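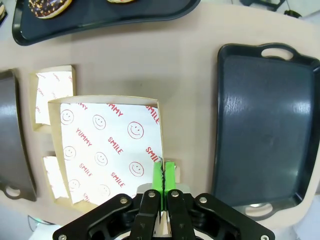

Work on the Plodemby arm has moved from lifting blocks to handling food boxes. Miłosz Tomaszewski and Adhiambo Gachanja had the bench to themselves for two evenings, setting it up with dark trays and the thin card boxes with the YUMMY and SMILE liners. The gripper now has green fingertip pads and goes for the edge of the box — Adhiambo wants to keep it off the paper. The low walls leave very little to hold. Next job is the wrist cable, which still catches on the left turn. The arm is on the back bench at Tratstead until September. Spare M3 screws to Halina Kurek, please.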